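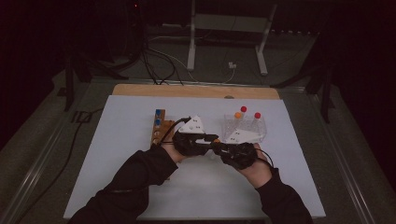
Bench, Tuesday, mid-morning. Wooden rack left, clear plastic rack right.

Rack and cap trial, continued

Still on the question of whether we need to replace the wooden racks. The Urna catalog has been lying open on the desk since last week and everyone who walks past it has an opinion. Mine is that we don't know enough yet to spend anything, and that most of the case for plastic so far is that it looks cleaner. It does look cleaner. So does a new sponge.

Setup was the same as on the last page. Wooden rack lengthwise on the left, running to the back of the table, blue caps in it. Plastic rack on the right with the red and orange caps, tubes upright. Work surface wiped down before starting and nothing else on that end of the table. I wanted the two racks side by side under the same light, because the first round was done at two different benches and I don't trust the comparison.

Things people say about the plastic rack:

You can see the level in the tube without lifting it. True. Also true that we almost never check the level once a tube is racked. I went back through two months of bench sheets looking for a step that needs it and found one, and that one says to lift the tube out anyway.

The square compartments hold better. I don't think so. A round tube in a square compartment touches at the sides and leaves the corners open, and our narrow tubes lean. Lean is small but you notice it when you reach for a cap. With the wooden rack the hole is round and the tube goes in straight or it doesn't go in. A couple of holes at the near end are tight, and I had to twist. That's a fair complaint, and sandpaper would fix it.

It can be washed. Yes. This is the one I'd accept. The wood has to be wiped and left to dry and we all know how often that happens. There's a ring stain on the underside of ours that was there in June and is there today.

It's lighter. I'm against this one. The light rack slides when you bump it. I pushed both with one finger at the same spot low on the side and the plastic one moved first every time. Moslow sells rubber feet for theirs, sold separately of course.

Caps

The color system is the part I went in doubting and came out doubting more. The scheme on the wall says blue is blank, orange is working, red is keep. Good. Then the refill bags from Imai came with the orange and red so close in shade that under the old lamp by the window I mixed them up twice. Under the main light it's fine. A code that works only under the main light isn't much of a code. Suggest we keep the colors but go back to writing on the tube as well, which we did until somebody decided the colors made it unnecessary.

Loose caps: where do they go while the tube is open? The sheet doesn't say. I've seen them put upside down on the table, right side up on the table, in a pocket, and on top of a different tube, which is the worst. My proposal is upside down, front edge, on a square of clean paper, one at a time. Don't open the next tube until the last cap is back on. It's slower. I timed it badly and won't write the number down.

Fit: the Burik caps go on with a click and the Imai ones don't. Several people like the click. I tried pulling both off after they'd been seated and couldn't feel a difference, so I'm not convinced the click means anything beyond the click. Needs a leak check with the tubes on their sides overnight, water only, paper towel underneath. Not done yet. Please don't quote me as saying either one seals.

Stock, for whoever orders next: cupboard count is 480 caps, all colors together. The spreadsheet says 1182. I counted again and got the same 480. Either the spreadsheet was never reduced as bags were opened or there's a box somewhere I haven't found. Looked under the sink and on top of the drying cabinet. Bags are 100 each, so a wrong entry for whole bags wouldn't leave a number ending in 82 anyway. Going by use since spring we have about 9 weeks left, if the rate holds, and it never does.

Where this leaves the racks

Keep the wooden ones for now. Sand the tight holes, stand the rack up to dry after wiping. Use the plastic one for anything that has to be washed between runs, with something under it to stop the sliding. I've cut a piece of drawer liner to try.

To do
Leak check, both makes of cap
Orange next to red under the window lamp, get somebody else to sort a mixed handful without being told why
Fix the stock sheet
Ask Urna whether the catalog price is per rack or per pair, the page can be read both ways
Find the missing box, if there is one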